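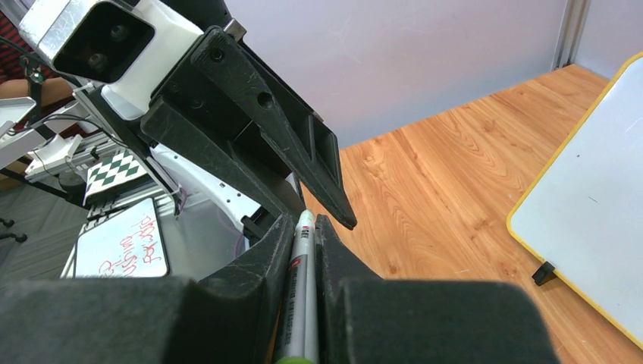

**Supplies / Marking and labelling**

## Slim markers: new stock and how to store it

The slim white-barrelled markers are now the standard issue for board work and tub labels on both floors. The barrel is white with a printed label panel and dark lettering, and on the green ones the colour shows as a bright green end. Check the end before you pull the cap. The barrels look much alike in a full tray and the print is small.

Stock arrived in November: 200 pens, split between black, blue, red and green. Green is the smallest share and is kept for one use, marking items that have passed final check. Please don't take it for general notes. Last year's log had 42 entries where the colour on the tub didn't match the colour on the sheet, and most of those were green used for whatever was nearest to hand.

Storage is flat, in the shallow drawers under the Pelter cabinet. Pens kept upright with the tip uppermost write faintly for the first few strokes and then go patchy. A pen left uncapped overnight goes in the waste tub, even if it still makes a line.

Jianguo Cao ran a short wear test on the old and new types, using the same Prokton label stock for both. Each pen wrote the same seven-character code until the line broke up. The new type lasted longer on matt labels. On gloss there was no useful difference, and both smudged if handled within 11 seconds of writing. Matt labels are therefore the default from the next order. Gloss stays available for the cold store, where matt lifts at the corners.

Two points on handling:

- Wipe boards with a dry cloth first. Zakent spray is for marks more than a day old, and the board needs to dry fully before it is written on again.
- Keep the cap on the pen and the pen in the tray. Loose caps block the drawer runners.

The older thick markers can be used up on cartons. They are too broad for the small labels — a 3 and an 8 come out nearly the same — and won't be reordered.

Requests go on the sheet inside the stores door, with the colour and the number wanted. Suqin Wei fills them each morning before the first shift break. The limit is up to seven pens per bench at a time. Anything larger needs a job number, and the Xue line should keep using its own code for this.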